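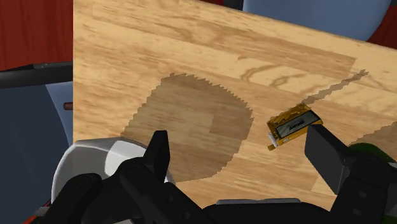 Wrist view in sim, gold part on the board, fingers open on either side of it. Shadows at the low setting, hence the sawtooth edges.

December, Sunday, late morning

Came in to find out why the overnight batch went bad, and I think I've got it, so I'm writing it down before I forget the order I did things in. Short version for Amr: it's a contact problem first and a shadow problem second, and I spent most of the morning on the second one like a fool.

Batch was the usual Rotura pick job, gold part on the board, random spot and random angle, close, lift, hold, drop it back. 2,711 tries were queued. It got through 1,112 before the watchdog stopped it, and the watchdog only stopped it because the arm went into a joint limit and sat there pushing. So no clean crash, no stack trace, just a log full of the same torque warning. Lovely.

I pulled the failures first. 108 picks marked failed before the final one, which is way over what we had on Thursday's settings. Went through them by hand with a coffee (two coffees). They come in two flavors:

a) The right finger gets to the part before the left one does, pushes it, and the part slides and turns until it's lying along the pad. Then the fingers close on a corner, and the lift drops it.

b) The finger goes INTO the part. A millimeter or so of overlap, then the solver notices and spits the thing out sideways at some ridiculous speed. In one run it ended up higher than the shoulder joint. Would be funny if we weren't planning to copy these closing speeds over to the real arm this week.

The stall at the end is a worse version of b. The part got wedged under the fingertip, between finger and board, and the arm kept trying to reach its target height by pushing down through it. On the real cell that's a bent finger at best. The force limit should have caught it and it didn't. More on that below, because that's the bit that bothers me.

What I tried, in order:

First I blamed the shadows. The dark patches on the board are blocky as anything, and the streak off the upper right corner of the part runs right up against it, so I figured the pose estimator was taking streak plus part as one long object and aiming off center. Turned the shadow map up to the high setting, reran the failed seeds only. It did help a bit! The aim was better and a handful of the a) cases went away. But the b) cases didn't move at all, same seeds, same launches. So the estimator is a little fooled by ugly shadows, fine, Jamila was right about that in the fall and I owe her a beer, but it isn't what killed the batch.

Then I looked at the collision shape for the part. Janka swapped in the new mesh last week, the one with the little tab on the end, and the collision hull got rebuilt along with it. I turned on the hull overlay and there it was – the hull is flat. I mean really flat, it came in with the thickness scaled down, so the physics thinks the part is a lot thinner than what gets drawn. The render looks perfect, which is why none of us caught it by eye. The fingers come down to a height that's right for the drawn part, and what they meet is a thin wafer they can ride up on or get under. That explains the wedge. It explains b) pretty well too, thin bodies and fast fingers are asking for it.

Put the old box hull back as a test. Reran the same 108 seeds plus the stall. No launches, no wedge. A few of the a) type still there, which I'm putting down to aim and leaving for tomorrow.

Now the force limit. I went looking for why it never tripped and found that the limit reads from the finger contact sensor only. When the part is wedged under a fingertip the load goes up through the housing, and the housing isn't in the sensor's list. So as far as the limit was concerned the force was zero while the arm was trying to shove itself through the board. I checked the config for the real cell and it's written the same way. Same list, copied over. The Wostow controller has its own joint torque stop underneath, so it wouldn't be completely unprotected, but I don't want that to be the only thing between us and a cracked board.

So I've locked the real arm in slow mode and put a note on the Ševčík pendant. Romana, please don't clear it Monday without talking to me, I know you've got the Clurkesell demo to set up. Slow mode is good enough for the demo, I'm pretty sure.

To do:
- Janka: re-export the mesh with the right units, and can we have the overlay check as part of the swap from now on
- me: add the housing to the contact list, sim first, then real
- me: write one nasty test that puts the part under the fingertip on purpose and checks that the limit trips
- Amr: do we throw out the 1,112 or keep the good ones? My vote is throw them out. The successes were picked up with the wrong thickness as well, so the grip widths in there are junk
- Jamila: shadow setting, how much does high cost us per run? I didn't time it

Later, about 3:40

Added the housing to the list in sim and put the flat hull back in to get the stall again. Trips now, arm stops and backs off. It trips later than I'd like, it pushes for a good moment first. Could be the filter on the force signal, it's set pretty heavy and I don't remember who set it or why. Vlasta might, ask her.

Started a short batch of 730 with the box hull and high shadows, closing speed left alone so that only two things changed. Should be done by tonight. Going home, will look from there.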